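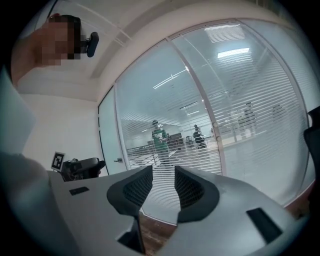
## Week 2: Reading a pay stub

Bring a stub if you have one. If you don't, we'll use mine from my old job at Sutherland, which paid me $2,940 gross a month and felt like a fortune until I saw the net (ouch!).

Gross is what you earned. Net is what lands in your account - mine was $2,395. Circle both before you look at anything else on the page. 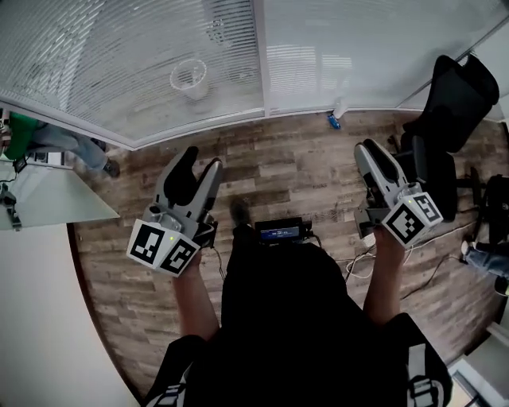 Then go down the deductions one line at a time. Taxes first, then insurance, then the odd stuff. I once paid for a parking spot at Beva for months, and I don't even drive!

YTD means "year to date," so by May it should cover five months of pay if you started in January.
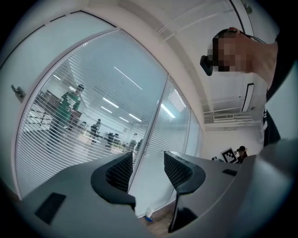
One reader of last term's handout wrote in to ask whether a bonus gets taxed more. It often has more withheld up front - a $500 bonus can look pretty sad - but it all gets sorted out when you file.

For next time: find your own YTD gross and write it down.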